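Running a Hand-Held Gripper Demo for Visitors

1. Charge both grippers to 100 percent before the doors open.
2. Let one visitor at a time hold a gripper, with both hands on the housing.
3. Ask for 12 slow open-and-close cycles.
4. Keep the marker box facing the operator. 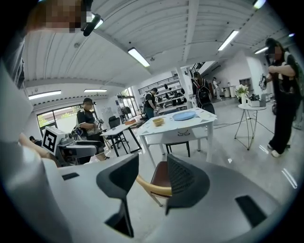 5. Save each run under the visitor's badge number, then hand over the gripper to the next person. At Poltus, Nicanor Cordero keeps the log.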